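Keeping an old phone as a music player, worth it?

Yammine Audio Forum > Portable Players > General

fenwaylou
Joined: March
Posts: 21

I have a drawer with three old phones in it and a 40-minute commute on a train with no signal for half of it. My current phone is fine, but the battery is shot by the time I get home if I play music both ways. I looked at the Skorell player at the mall and they want $263 for it, which seems like a lot for something that plays files. Is there any reason not to wipe one of the old phones and use that? Headphones are wired, nothing fancy.

Also I have never ripped my CDs. Figure that is step one.

harborline
Posts: 2283

No reason at all. Take out the SIM, turn off everything you can in settings, leave it in airplane mode. Mine gets through most of a week that way. The only thing I'd check is the battery. If the screen is lifting or the back is bulging, don't charge it. Take it to a recycler.

For ripping, do it once and do it lossless. You can always make smaller copies for the phone later. I did mine at a low bit rate years ago and ended up doing the whole shelf again.

mirko_monti
Posts: 263

I disagree on the phone. I tried it for a year. The storage was full after a third of my collection and there was no card slot. Every time I wanted to change albums I had to sit at the computer and sync. Then the computer wanted an update, then the sync software had moved to some other menu. A proper player with a card is drag and drop. You pay once and that's it.

The Skorell is overpriced, I'll give you that. Look at the small Holex instead. Buttons you can feel through a pocket, which matters more than people think in winter.

harborline

You don't need your entire collection on a train, Mirko. I load six albums and change them when I'm tired of them. It's how we did it with tapes.

mirko_monti

And I don't want to go back to tapes.

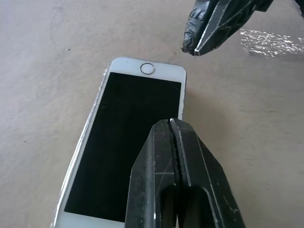 DAYTON, Ohio – March

Pasting in the start of a column Murray Ellery wrote for the Brilach newsletter, as it covers the same ground:

"I have gone through more music players than I have cars. What finished most of them was a headphone jack. The plug gets pulled sideways in a coat pocket every day for two years and then the left channel starts to cut out. Before you spend anything, clean the jack. A wooden toothpick and some patience will bring out a surprising amount of lint. Turn the device off first and don't use anything metal."

He goes on to say he keeps a backup of his music on two drives and leaves one at his sister's house. I don't have the rest in a form I can paste.
– oldtapedeck

fenwaylou

Good timing on the jack advice. Of my three, one won't hold a charge, one has no headphone jack, and the last one cuts out on the left side. Going to try the toothpick tonight.

What are people using to rip? My laptop has no disc drive.

pkettle
Posts: 21

Any cheap USB drive will do. Secondhand ones are fine. The part that takes time is the tags. The online lookup gets popular albums right and makes a mess of anything classical. I had one opera listed under four different composers – two of them were the singers. Fix the tags as you go. If you leave them for later you won't do it.

mirko_monti

Agree with the above. Put the artist and year in the folder name too, because some players ignore tags and sort by folder. The Holex does this by default and you have to change it in the menu.

harborline

So the player you recommend has a sorting problem.

mirko_monti

It has a setting. You change it once.

fenwaylou

Update, 9:40 p.m. The toothpick worked. A flat gray wad came out and now both sides play. I'm going to run with the old phone for a while and if the storage annoys me I'll look for a used Holex. Found a USB disc drive at work that I can borrow through the end of the month, so I'm starting with the jazz shelf.

Does anyone bother scanning the booklets?

pkettle

I scanned the covers of the ones where the lookup had no art. Never the booklets. Keep the discs in a box and you still have them.

oldtapedeck

I scan them. It's slow, but I read liner notes on the couch and the print in those booklets isn't getting any bigger. 300 dpi is plenty.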